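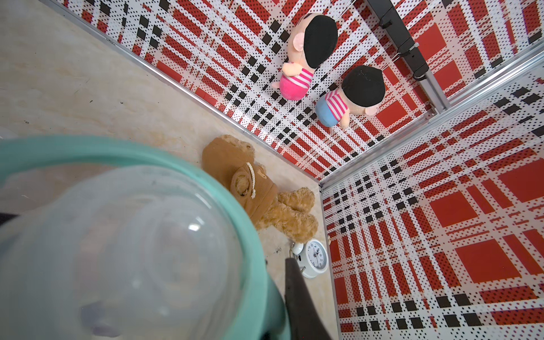

Does background randomization really help a grasping policy, or am I fooling myself? I've been working through the Clavcombe paper (the one where they swap the wall panels between batches and then test on walls the policy never saw) and I'm so excited about it that I rebuilt a small version at home. My setup is a little enclosure with a pale marble-pattern floor, and the walls right now are red, white and black plaid, about as loud as I could find. I put in a teddy bear, a small white alarm clock and two hanging dolls, and the arm works with a clear plastic dome container that has a mint-green rim. I have 600 demos, split evenly over 4 wall patterns, wrist camera only. On the patterns I trained with, it does great. On a new one it does much better than my old plain-wall policy, which is the result I was hoping for! But the plain-wall policy was trained in January with fewer demos. So is it the walls or is it the extra data? And does the clear container make this a bad test object?
Asked by pliers_and_pie, Wednesday, March 11, 2020

3 answers

Guoqing Qin
Accepted answer

Great project, and you've already spotted the problem yourself. You changed 2 things between January and now, the walls and the number of demos, so you can't tell them apart yet. The fix is boring but cheap. Train one more policy on plain walls with the same 600 demos' worth of data, same objects, same number of training steps. Then run both on a pattern neither has seen. If you can stand it, train each one with a few different seeds too. I once had a lovely gap between two policies that disappeared completely when I changed the seed, and I'd already told everyone at lunch.

Also hold out more than one pattern. Plaid is a funny case: it has strong straight edges, and a policy that copes with plaid may still trip over something like big flowers. Report each held-out wall separately, don't average them right away.

On the clear container, I'd keep it! You see the background straight through it, so whatever the wall is doing ends up inside the outline of your object. That makes it a hard test, and a good one for this question. Just add a solid object of similar size and run the same trials. If plain-wall training hurts the clear one a lot and the solid one only a little, you've learned something much more interesting than "random walls good." Watch out for the rim, though. Your policy may be locking onto the green and ignoring the rest. Put a different color of tape around it for a few trials and see what happens.

Comments
pliers_and_pie: The tape idea is brilliant, doing that tonight. I never thought about the rim.
Guoqing Qin: Please post what you get, even if it's a mess.

tofu_servo

Just collect more. We went to 1,000 demos and the wall stuff stopped mattering for us. Used Cleta for the logging, worked fine.

Comments
Guoqing Qin: Were your test walls new ones, though?
tofu_servo: no, same room

maribel_k

Adding to the accepted answer: shuffle the order of your test trials. I used to run all of policy A, have dinner, then run all of policy B, and by then the light through the window was totally different. Now I flip a coin before every trial. It's slow but I trust my numbers so much more. Write down where you place the objects as well, or mark the floor under them with something the camera can't see. The Aitken notes have a decent section on this, and the Patitz sheet is handy for keeping score if you don't want to build your own.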